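Chunky building brick

The chunky building brick is a large interlocking plastic brick made for small hands, and later tolerated by the adults attached to them. It is bigger than the ordinary construction brick, harder to swallow and, by general agreement, only slightly less painful to kneel on. Most are sold in strong plain colours, of which lime green is the one that turns up under the sofa.

Form

The brick is a hollow box, open underneath, with a grid of studs on top. On most chunky types the studs are open tubes, where small bricks usually have solid ones. The studs of one brick push into the underside of the next and stay there by friction alone, until a parent is asked to separate them.

Sizes are named by counting studs along each side, the shorter side first. A two-by-two is the smallest in general use, and the two-by-three and two-by-four follow. Arguments over whether a piece is a two-by-three or a three-by-two are common and cannot be won. 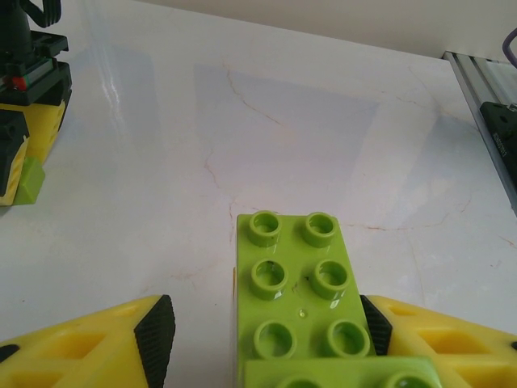
Open-topped studs on a lime-green brick.

A raised dot or nub on the flat of a brick is usually a moulding mark, left where plastic entered the mould or where the piece was pushed out of it. Collectors of the Tesenia sets of chunky bricks grade these marks with a seriousness the makers never quite matched. Puspita Menon's handlist of Tesenia pieces runs to 1,114 entries, of which 48 differ from their neighbours only in the nub.

Stacking and bonding

Two bricks placed squarely on top of each other make a column. Three or more make a tower, which lasts until it is admired. Overlapping the joints, as a bricklayer does, gives a stronger wall and is the first thing children are taught and the last thing they do.

Bricks may also be crossed, one laid at right angles over another, giving a plus shape when seen from on top. Crossed pieces are popular for aeroplanes, windmills and things described by their builders as "a crab".
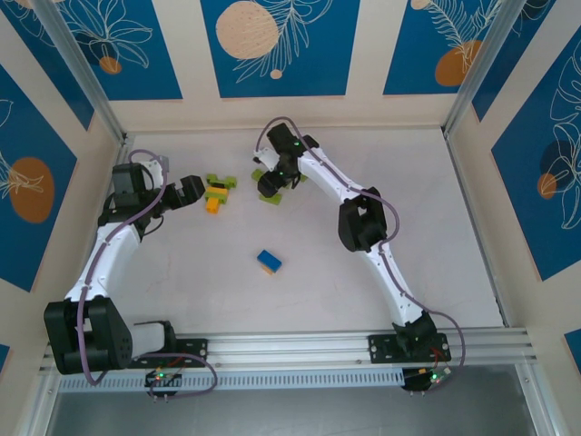 4 min read

Mixed colours are a matter of taste. The Arkside school of stacking, named after the toy library where Hanane Sqalli ran a Monday morning group, held that a yellow or orange brick should always go at the bottom, on the grounds that it is easier to find again. A rival party led by Farah Lumenta allowed any colour anywhere — and had by far the better attendance.

Stepped stacks, in which a smaller brick sits back on a larger one and leaves some of its studs bare, are usually the beginning of a staircase. Goh's guide to the subject, a pamphlet of nine pages, calls the bare part the "porch" and recommends leaving it alone. Few builders under five have read it.
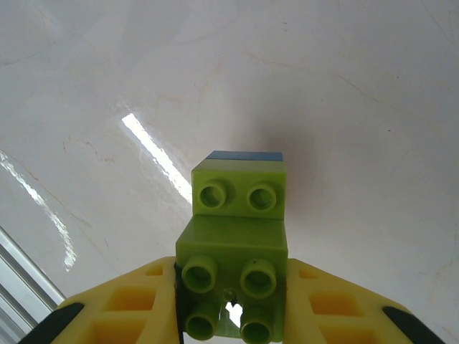 Rizal Harahap objects that the porch is the only part worth having, as it is where the small figures stand, and that anyone who leaves it bare has missed the point of stairs.

Care

Bricks may be washed in warm water with a little washing-up liquid and left upside down to drain. Water caught inside a tube stud will wait patiently for a sleeve. The Skostarley tub, a storage box with a lid, holds 100 bricks if they are packed neatly, so it holds rather fewer.

Comments (3)

Amirul Lumbantobing
The Monday group did NOT insist on yellow. Orange was fine. I was there.

brickmum
A butter knife gets two stuck ones apart. Go gently or you'll mark the edge.

Farah Lumenta
We had better biscuits too, if anyone is updating the page.

9 shares
Contact the editors | © Household Objects Encyclopedia | Back to top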